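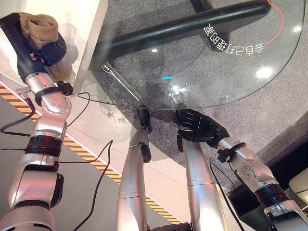
Courses Projects Students Archive Contact

Student work > Everyday Materials > Cleaning a round glass table

Filed under: Reports, surfaces and textiles

Cleaning a round glass table with a fleece cloth
Project report by Joni Koivisto and Everaldo Falcão
Supervisor: Frøydis Boström

1. Why we chose this subject

In the course Everyday Materials each pair of students must take one ordinary piece of furniture and study how it is kept in good condition. Most pairs took wood. We took the glass table in room 924, where we eat our lunch and where every student puts cups, keys and wet umbrellas. After a day of use it looks bad, and after a quick wipe it sometimes looks worse. We wanted to understand this second fact.

The work started in February. At first we planned to compare many cleaning liquids, but our supervisor told us that the plan was too large for one term and that we should decide if our question is about the liquid or about the cloth. We decided for the cloth. Everaldo gave the project the name Drelik, a word which has no meaning, and we used it on the labels of our boxes.

2. The table

The top is a round sheet of clear glass, 89 centimeters across. It stands on a black metal base made of thick bars, and on one bar there is a logo printed in white Chinese characters. The carpet under the table is gray with small speckles.

For a cleaning project it is important that one sees through the top. When we look straight down, the eye goes to the carpet and the speckles hide the dirt very well. When we sit on a low chair and look along the surface to the window, all the marks come forward. In our first notes we wrote "clean" many times when we had only looked from above. These notes we could not use later.

We also learned to make a difference between a smudge and a scratch. A smudge changes its shape when it is rubbed. A scratch stays the same, and it shows most when a lamp is reflected near it. The table has both. We made a drawing of the scratches before the tests, so that we would not try to remove them again and again.

3. The cloths

We had 3 kinds of cloth: a flat cotton kitchen towel, a thin yellow duster from the supermarket, and a thick light brown one with a curly surface that feels similar to sheepskin. The last one was given to us by Mared Probert, who had it left over from a sewing course. She did not know the exact fiber, and we did not have equipment to find it out. In this report we call it the fleece.

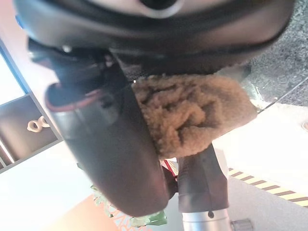

The fleece has tufts of different length, and they go together in small clumps after use. Before each test we shook it outside and opened the clumps with the fingers. We think that this step matters. In one early test we forgot it, and the hard clumps made thin lines in the film of water.

How one folds the fleece also makes a difference. When it is crumpled in the hand, only the high points touch the glass and the pressure goes to a few places. When it is folded one time to a pad, the contact is more even. On the other hand, the crumpled cloth goes better around the rim, where a flat pad slides off.

4. Method

We used the same steps in every test:

Remove everything that stands on the glass.
Press a hand on the marked area to leave fingerprints.
Put two sprays of water on the area.
Wipe from the middle to the rim, then one time along the rim.
Wait 13 minutes.
Look from the low chair and write the result.

We did not use soap in the main tests. Themis Sotiropoulos from the parallel group asked why, and the answer is that we tried soap in the first week and it left a gray veil which was stronger than any effect of the cloth. It would be a good subject for another pair.

The results were judged by eye with three words: clear, light marks, strong marks. We both wrote our word on paper before we talked. If the words were different we took the worse one.
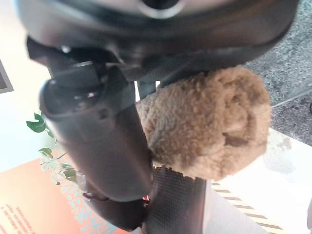 One difficulty was the fibers. A cloth with long hair can lose some of it, and a brown hair on clear glass is easy to see from the side but almost impossible from above. We collected the hairs with tape and put the tape in the notebook. The new fleece lost the most in the beginning. After we washed it by hand and dried it in the air, it was much better.

5. Results

The cotton towel took up the water quickly, but it left light marks in most tests. These marks were long and followed the direction of the hand. The yellow duster became too wet and then it only moved the water from one place to another. We stopped with it early.

The fleece gave a clear result when it was dry, shaken and folded. When it was used for a second area without a pause, the result went down to light marks. For fingerprints with hand cream none of the cloths was enough with water only. They became wider and thinner, and they were still there the next morning.

The best result came from two cloths together: first cotton for the water, then the dry fleece for the last wipe. Joni thinks this is the main finding. Everaldo thinks that any second dry cloth would give the same, and we have not tested it, so both opinions stay in the report.

6. The rim

The rim needs its own section. It looks a little darker than the rest of the glass, and dirt can hide on it. People hold the table there when they stand up. When we wiped only the flat part, the table looked good until somebody moved it a little toward the light – then the rim showed a line of prints.
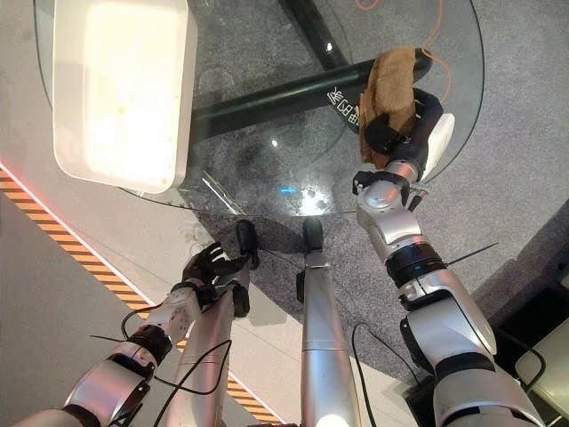

Page last changed: May 11, 2020

We now do the rim with a bunched part of the fleece, held between the thumb and the fingers so that it touches the upper and the lower side together. It is slower, and one has to walk around the table, but the line of prints is gone afterward.

7. Trays

A tray on the glass is a practical thing, and we recommend one for cups. It must have raised sides. Still, the tray has to be lifted when the table is cleaned. Small grains get under it, and we believe that some of the shorter scratches on our drawing come from trays which were pushed instead of lifted. We can not prove this. The inside of a white tray should also be wiped, for small specks are easy to see there.

8. What we would change

We would fix the lamp in one position and write down the time of day. Several tests in the afternoon were judged in low sun, and these have more "strong marks" than the morning tests with the same cloth. We would also ask a third person to judge, someone who does not know which cloth was used.

We thank Mared for the fleece and Frøydis Boström for reading two earlier versions. The notebook with the tapes and the drawing of the scratches is in the lower drawer in 924.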